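Zosus Household Handling Program
Minutes of the Safety and Faults Meeting, April

Present: representatives of the Zosus program office, the Khaemba site team, the Jostia hardware group, and the Ziltard software group. The site safety lead took the chair. The meeting opened at 3:00 p.m.

1. Minutes of the previous meeting

The minutes were accepted with one correction. Under the charging cabinet item, "disconnected" should read "locked."

2. Fault report: left finger release on the hand-held grippers

The Khaemba site team presented its report on the release fault. During a kitchen session, the left finger of a gripper opened while the operator was still closing the trigger. A ceramic bowl fell to the floor and broke. The operator received a small cut to the ankle, which was treated on site. The operator returned to work the next morning.

The session was stopped and the gripper was tagged and set aside. A review of the trigger logs found 22 earlier releases of the same kind, none of which had been reported. Most involved light items that landed on the counter without damage, and operators had taken them to be ordinary slips.

The Jostia hardware group examined the tagged unit. The pivot screw on the left finger had backed out far enough for the finger to skip under load. The screw had been fitted without thread locker. The service sheet calls for a check of both pivot screws every 600 cycles, but the counter on this unit had been reset during a software update and showed 375 at the time of the fault. The true figure is not known.

The Ziltard software group confirmed that the update clears the cycle counter on any unit that is updated while docked. The group accepted that this should have been stated in the release notes. A corrected version is in testing.

Discussion followed on whether the fault should be classed as mechanical or software. The program office asked that it be recorded under both headings. The hardware group asked for its view to be noted that a properly locked screw would have held well past the inspection point. The software group did not dispute this.

Actions:
- Jostia to refit all pivot screws with thread locker and mark each head with a paint line.
- Ziltard to restore cycle counts from the session logs where possible. Units with no usable log are to be treated as overdue.
- Khaemba to keep the tagged unit in locked storage until the report is closed.

3. Work at the kitchen counter

The site team asked for a ruling on whether counter work could go on with units that have passed inspection. The tasks now on the schedule are the sorting of chopsticks and spoons and the handling of cups and mugs.

Concern was raised about water on the counter near the sink. A dropped glass is harder to catch on a wet surface, and operators tend to reach for it with the free hand. It was also noted that glassware is often left standing close to the working area while small items are being sorted.

It was agreed that counter work may continue under the following conditions:
- Both pivot screws are checked by hand before each session.
- The counter is wiped dry before work starts and again after any use of the sink.
- Glasses not needed for the task are moved out of reach of the grippers.
- Closed shoes are worn by everyone in the kitchen.
- Any release that the operator did not intend is reported, whether or not something breaks.
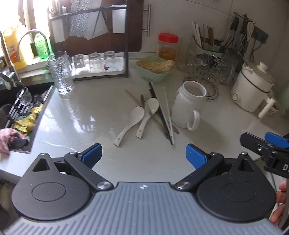
4. Reporting of minor faults

The chair stated that the unreported releases were the most serious part of the matter. Operators told the site team that the present form takes too long to fill out between tasks. The program office will supply a short form with three fields: unit, item held, and time. The full form remains in use for any injury or breakage.

5. Other business

Khaemba asked for spare finger pads. Jostia will send a set with the refitted units. A request for a second first aid kit in the kitchen was approved.

The meeting closed at 4:15 p.m. The next meeting will be called when the refit is complete.

Related items
Pivot screw inspection sheet
Short fault form (draft)
Ziltard release notes: cycle counter
Minutes of the March meeting

Contact the program office | Copyright Zosus | Back to top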